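3.2 Site description and coding of stop records

The records analyzed in this paper come from the traffic enforcement logs of the Garska municipal police and cover vehicle stops made on the Nasereo–Astness road. Three fixed checkpoints operated on this road during the study period, along with a changing number of mobile patrols. Officers at fixed checkpoints completed a paper form for each stop. Mobile patrols entered the same fields on a handheld terminal, with the exception of the free-text field describing the reason for the stop, which the terminal limited to 169 characters. Paper forms had no such limit, and the narratives on them are longer and more varied as a result.

We drew a sample of 300 stops, stratified by checkpoint type and time of day. Stops in which the vehicle was already the subject of a radio alert were excluded before sampling, as were escorts and stops made at the request of another agency. Two coders read each narrative independently and assigned a single primary reason from the list in the coding manual. Where a narrative gave more than one reason, coders were told to take the one mentioned first, unless a later reason was explicitly tied to the decision to stop. Differences were settled by discussion between the coders and, where this failed, by assigning the code "mixed or unclear." We kept this code as a separate category in all models and did not fold it into the residual.

The manual distinguishes four outcomes: release without action, verbal warning, citation, and detention. A fifth outcome, referral to the vehicle inspection unit, was dropped after the pilot in January. Officers at the Miah checkpoint used it as a synonym for citation, while those elsewhere used it for any stop involving a defective light. Referrals were recoded using the citation register, which is kept separately and carries its own serial numbers.

3.3 Display and discharge of firearms

Officers are required to file a use-of-force report whenever a firearm is drawn, pointed, or discharged. The stop form also carries a checkbox for the display of a firearm. The two sources do not agree in all cases. A checkbox may be marked with no report on file, and a report may exist for a stop whose form leaves the box blank. We treat a firearm as displayed if either source says so. This rule raises the measured rate of display, and Section 5 repeats the main models under the stricter rule that both sources must agree.

Discharge is handled differently. No field on the stop form records it, and the use-of-force report is therefore the only administrative source. We do not model discharge as an outcome. The number of events is too small for the specification used here, and the reports were written by the officers involved, often after a supervisor had already been notified. They are used only to check the timing of the stop against the dispatch log.

Visibility enters the models in two forms. The first is a simple day or night indicator based on local sunset tables. The second is an ordinal measure of lighting at the point where the vehicle came to rest, coded from the location given on the form. The second measure was included on the assumption that officers who cannot see into a vehicle are more likely to draw a weapon on approach – a claim often made in training material but seldom tested with stop-level data. Partial shade was given its own level, between full daylight and artificial light.

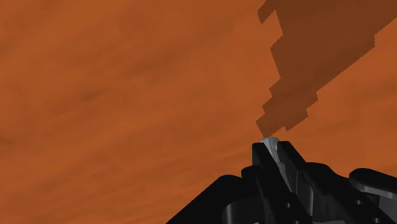 Figure 2. Rendered surface in orange tones with an irregular dark brown shadow at upper right.

Lighting codes were assigned without reference to the outcome of the stop. For locations described only by road segment, the coder used the midpoint of the segment. This introduces error, mainly on the long segment north of Astness, where artificial lighting is present at the junctions and absent between them. We ran the models with and without stops on that segment. The coefficient on lighting changes little, but its standard error grows once those stops are removed.

3.4 Model

The main specification is a logistic regression of firearm display on stop reason, checkpoint type, visibility, number of occupants, and officer tenure. Tenure is measured in completed years at the date of the stop. Standard errors are clustered by shift team, the level at which briefing instructions are issued. Officers sometimes moved between teams, and a stop is assigned to the team shown on the duty roster for that shift, even when the form names a different one.

Missing values were few for most fields. The exception is the number of occupants, which mobile patrols often left blank when the driver was released without action. Dropping these records would remove a group of stops that is both routine and unlikely to involve a weapon, and would bias the estimates upward. We used multiple imputation with 200 imputed data sets – more than is usual, but the computing cost was low and the estimates were unstable across seeds at smaller numbers.

Two limits should be noted before turning to the results. The logs contain only stops that officers chose to record, and informal stops leave no trace in either source. The records also hold no account from drivers or passengers. Complaints are filed with a separate office under a case number that cannot be matched to the stop form, and our request for a linking table had not been answered when the analysis was closed.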